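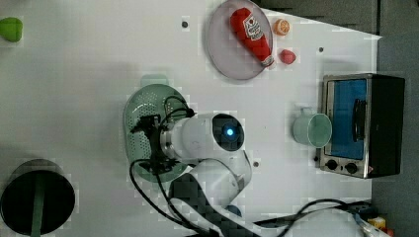

## Setting up a play kitchen on one white table

I am writing this for parents and for people who run a play corner, because I was asked in April how we arrange the small kitchen at Wemport. We have one table only, so everything must share it: the colander, the plate, the mug, the oven and the food. It is possible, but it needs a little order before you start.

### What you need

- a table with a plain top (white is good, the colors of the toys are easy to see on it)
- a small toaster oven, unplugged
- a colander, better an oval one with a wide rim
- one plate with a raised rim
- one mug
- toy food: we use a ketchup bottle, a slice of citrus, some red fruit and a green vegetable

If you buy the food in a set, look at the sizes first. The set from Parsons has pieces which are too small for children under 3, and I would not use it for mixed ages.

### Step 1: Clear and wipe the table

Take everything off, also the things you want to keep there. Wipe with a damp cloth and dry it with a second one. On a smooth top a wet plate slides very easily.

### Step 2: Place the oven first

The oven is the biggest thing, so it decides where the others can go. Put it on the right side of the table and leave enough space to open the door completely. Try the door two or three times before you continue. If it touches the plate, move the plate, not the oven.

Cut the plug off an old oven, or tie the cable up and tape it under the table. We left the glass in the door of ours, but this depends on the model.

### Step 3: Give the colander its own side

I keep the colander on the left, far from the oven. This is the "washing" place. Our colander is pale green and has a short handle, and I turn the handle to the far side of the table. When it points to the children, somebody catches it with a sleeve and the whole washing goes on the floor.

### Step 4: Put the plate in the middle

The plate goes between the two, a bit to the back. It is the place for serving. A ketchup bottle can lie across it - ours is almost as long as the plate, and it stays there better than it stands. The fruit can wait next to the rim.

### Step 5: The mug

Stand the mug near the oven, with the opening up. During play it will lie on its side very soon, and you can leave it so until the end.

### Step 6: Play one round

Begin with a short task, for example:

1. Wash the fruit in the colander.
2. Put it on the plate.
3. Add the ketchup (yes, also on the fruit).
4. Carry the plate to the oven and close the door.

Check before that your plate fits in the oven. If it does not, let them move only the food.

### Cleaning up

Collect the food in the colander and rinse all of it together under warm water, then shake and leave it 2 hours on a towel. Bottles with a cap must be opened, or the water stays inside.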